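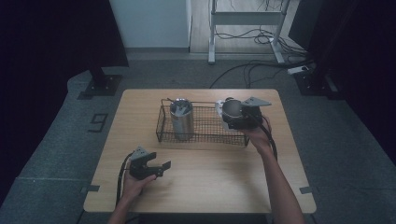
Steel cup in a wire mesh basket on a wooden table.

Search this site
Enter keywords
Search

How to Split the Fulberg Traverse into Day Stages

Posted by Brodie McAlister, Sep 2, 2024

The Fulberg Traverse runs 127 km from the rail station at Sever to the lake at Hirko. The official leaflet divides it into eight stages. Those stages follow the old parish boundaries, so their length has little to do with where a walker can sleep or buy food. The steps below produce a stage plan from the map, the hut list and the bus timetable. You will need all three on paper or saved offline.

Step 1: Fix the direction

Walk from Sever to Hirko unless you have a reason to do the reverse. The climb to the main ridge is longer from the Sever side but the grade is even. From Hirko the path gains the same height in half the distance, on loose stone, with a full pack. Waymarks are painted for both directions, but the signposts at the forest junctions only list distances toward Hirko.

Step 2: Mark the fixed points

On the map, circle every place where you can sleep legally. There are three staffed huts on the high section. Outside the high section there are guesthouses in the valley villages and one campsite, at Kerslake. Camping above the tree line is not permitted.

Next, underline every place with a shop. A village with a guesthouse does not always have one. Kerslake has a grocery store that closes at midday on Saturday and stays closed until Monday morning. If your plan reaches Kerslake on a Sunday, buy food for two days at the previous village.

Step 3: Calculate walking time

Do not plan by distance alone. Use this method for each leg between two fixed points:

Read the horizontal distance and divide by 4 km per hour.
Read the total ascent and divide by 400 m per hour.
Take the larger of the two results and add half of the smaller.
Add one hour for stops on any leg longer than five hours.

Worked case: a leg of 16 km with 1,000 m of ascent. Distance gives 4 hours, ascent gives 2.5 hours. The result is 4 plus 1.25, or 5 hours 15 minutes, and with stops 6 hours 15 minutes.

For steep descents on the Hirko side, treat the descent as if it were ascent. Manaia Bolger, who checked these timings on the ground, found that the last leg took her longer going down than the formula gives without this correction.

Step 4: Place the summit day

The high point is the Fulberg summit at 2,149 m. Put it on its own day, hut to hut, and start early enough to be off the top by noon. The ridge on either side is exposed and there is no shelter on it. There is one exit path on the north side, marked in yellow – note the junction on your map before you leave, as the sign is easy to miss in fog.

If the huts on both sides of the summit are not available on consecutive nights, move the whole plan by a day. Joining the two high legs into one gives a walking day that most people should not attempt.

Step 5: Reserve in the right order

Reserve the huts first, then the guesthouses, then the train. Hut reservations open in February for the whole summer and weekends fill up first. The huts take reservations by phone or e-mail and ask for a reply in writing. Guesthouses in the valley can usually be reserved a few weeks ahead.

The campsite at Kerslake does not take reservations for small tents. Arrive before evening and pay at the desk.

Step 6: Add a spare day

Add one spare day after the summit day, not before it. Before the summit you can wait in the hut only if there is a bed. After it you are back among villages with buses, and an unused spare day can be spent walking the loop around the lake.

Step 7: Check the bus from Hirko

The last bus from Hirko to the railroad leaves in the afternoon. Work backward from this departure. If your final leg is six hours, an 8 a.m. start leaves a small margin. The stop is on the lake road, a short walk past the church, and has no ticket machine. Carry coins.

Common errors

Using the leaflet distances. They are measured between parish boundary stones and do not include the side paths to the huts.

Counting springs as water points. Several marked springs on the south slope are dry by late summer. Fill bottles at the huts.

Planning the longest leg for day one. The train reaches Sever mid-morning, so a full stage on that day ends late.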